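Ticket: Divided storage bin, worn centre panel
Site: Griluldale playroom store
Opened: 3 November 2022
Priority: 3
Status: Waiting on parts

Reported fault: The coating on the sloping divider has chipped along its upper band. Lower band is worn to bare grey. Small toys are still being sorted in this bin. Unit was supplied by Plandier in May.

Checks so far: Wiped the divider with a damp cloth, then with Bestton cleaner. Dark scratches did not lift. Seam at the foot of the panel is ragged, with a pale edge that looks like wire. Rear compartment has a small scuff on its back wall and creased corners, otherwise serviceable.

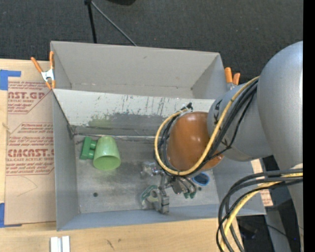 Magdolna Szabó replied that the seam should be dealt with before the coating, and asked whether the 100 mm edging strip from Vass would follow the slope. She would keep cups and blocks out of the front compartment until it is covered.

Strip is flexible enough for the slope but comes in short lengths, so the seam will need a join. Ordered 2 packs. Panel to be sanded with 300 grit and recoated after the strip is on. Allow up to 3 days for curing.

Open item: two small round holes in the bin floor. Supplier asked to confirm whether these are drainage or fixing points. Leave unplugged until they answer.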